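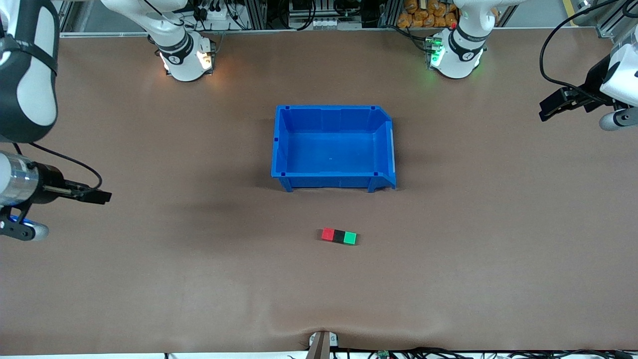
Home - Products - Spare parts - Dealers - About us

About Orthorpe

Orthorpe makes manure spreaders and small feed wagons for farms with up to 600 head of cattle. The company was started by Dénes Magyar, who repaired machines for his neighbors in Irkeck and was not satisfied with the spreaders they brought to him. The floor chains were too weak and the bearings were hard to reach with a grease gun. His first own machine had a heavier chain and all grease points on one side. We still build it in this way.

Today we are 24 people. Welding, painting and assembly are done in Irkeck, and the gearboxes come from Terkska, a supplier we have used from the beginning. Akinyi Magesa leads the workshop. Victor Rugemalira takes care of the dealers and visits each of them before the spring season, usually in April.

We keep spare parts for every model we have sold, also for the old ones - please have the serial number ready when you call. It is stamped on the drawbar, on the left side. Orders received before 12 o'clock leave the same day.

Farmers who want to see a spreader working can ask their dealer for a demonstration on their own field.

Related
- The Wanyama feed wagon: new auger
- How to adjust the floor chain
- Find a dealer

Contact | © Orthorpe | Back to top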